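The Sorting Counter, One Winter In

I've been promising to put this page up since January, and Rocío Cabral has started leaving the login on my desk as a hint, so okay, fine! These are for everybody who keeps asking what happened to the returns room after Cisternas got the arm. My sister thinks I've been replaced. My old boss thinks I program computers now. Neither, and I'd like to be able to send people a link.

Quick background for those who don't know us. Cisternas rents out play kits to preschools and clinics (pretend food, nature stuff, bath toys, building pieces), and when the kits come back, somebody has to take every bin apart, wash it, check it and put it back together the way the label says. I've done that job for 5 years. At the busiest point last fall we had 226 kits come through in one week, and I went home every night with my right thumb taped up. So when Rosalba Ferri, who runs the floor, told us we were getting a robot arm to share the picking and sorting, I had feelings in both directions. I like my paycheck. I also like my thumb.

The wet counter

Everything starts at the sink. The red tray used to be for carrying stuff over to the drying rack, and then it turned into the place where the arm does its picking, mostly on account of Baltasar Sosa setting it down there on the first day and everyone getting used to it. We don't start a shift with a full kit, we start with a few easy pieces that are nothing like each other. A toy carrot, a green block, a rock, a blue bottle.
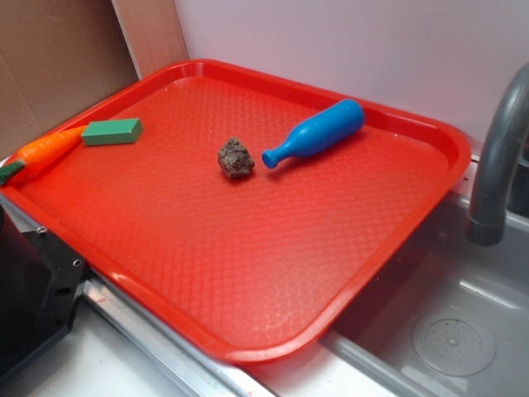

What surprised me was how much of my own job I had never put into words. Baltasar would ask me, how do you decide what to grab first? And I'd say, well, I just grab it. That isn't much use to him! So for most of a week I worked with him at my elbow, talking out loud like a cooking show host. I pick up the thing on top. I leave anything heavy for last so it doesn't roll into my other hand. If it's slippery I go for the fat end. He wrote it all down, and then he'd go and try some of it on the arm, and half of it was useless for a gripper and the other half was pretty good.

I got paid training rate for that week, by the way. That was Rosalba's doing and she had to push for it. If your place is getting one of these, ask about that before it shows up and not after. Somebody is going to be teaching it, and it's probably going to be whoever knows the bins best, and that's real work.

The software side is Dinunix, and the program that keeps track of which kit is which is called Tinau. I have nothing bad to say about Tinau except that it beeps. It beeps when a kit is done, it beeps when a kit isn't done, and they are the same beep. We've asked.

What the day looks like now

Okay, the part everyone really wants to know. I still have a job, with the same hours. Before the arm, my whole day was hands in bins. Now my morning is hands in bins and my afternoon is what I'd call babysitting, if I'm being rude, or "cell attendant," if you read the sheet by the time clock. I load up, I watch, I clear the stuff it couldn't manage and I log the reason. There's a dropdown. My favorite choice in the dropdown is "other."

My thumb is great. My feet are worse, from standing in one spot and not walking back and forth to the racks, and I finally got a mat in front of the counter after asking three times. I also talk less than I used to. When we were all elbow to elbow at the long table, you'd hear about everybody's kids and everybody's car trouble, and now Eulalia Godoy is way over by packing and I have to save up my gossip for lunch. I didn't see that one coming, and I don't think the people who planned the floor did either. We moved lunch so all 6 of us take it together again, which helps some.

There's also the speed thing. At first I tried to race it (of course I did) and I beat it, easily, all morning, and by two o'clock I was beat too. It doesn't care what time it is. Rosalba told me to knock it off. The target on the wall was set for people and the arm together, and she had it written down that nobody gets compared to the machine one on one. I'd want that in writing anywhere I worked.

Learning to stand back

This took me a while. When you've spent years reaching for things, you reach for things. Baltasar Villalba from Brideo, the outfit that did our safety sessions (yes, we have two Baltasars, no, we haven't solved it), made us practice keeping our hands at our sides while the arm was working, and I was the worst one in the group. If a bottle is lying on its side I want to stand it up!

I'm better now. I even sort of enjoy it. You get to know how it moves, and I catch myself leaning along with it like you do when you're bowling.

So, block, rock and bottle on the tray, and the gripper up in the corner with its bit of orange and its bit of green: 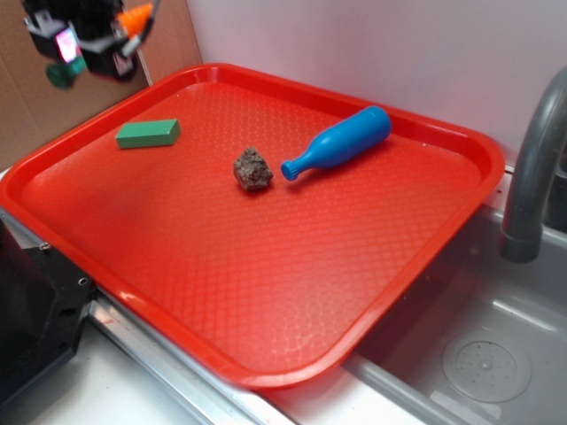

Things people ask me

Is it faster? On simple kits, yes, over a whole day. On the nature kits, no way. We did 126 of those last month and I'd say Eulalia and I carried that one on our own backs. Felt leaves, pinecones, that little bag of shells. It can have those when I retire.

Did anybody lose their job? No. But they didn't replace the person who left in the fall, and I think it's fair to say so. The work got split up between us and the arm. Some of us are okay with that and some of us aren't, and it comes up at lunch.

Do you get paid more? A little. The attendant rate is a bit higher than the sorter rate, and you only get it for the hours you're on the cell, so write your hours down yourself and check them against Tinau. Mine were off twice. Both times they fixed it when I showed them my notebook.

Would you go back to how it was? I'd take the long table back. I would not take the thumb back. If they could put the arm at the end of the long table I'd be a happy woman, and I've said this to Rosalba enough times that she now answers before I get to the end of the sentence.

Can kids come see it? Ask Rocío, she has the sign-up sheet. Closed-toe shoes, please, the floor by the sink gets slick.

I'll add more when we get the packing side set up. Eulalia says she wants final approval on any picture she's in.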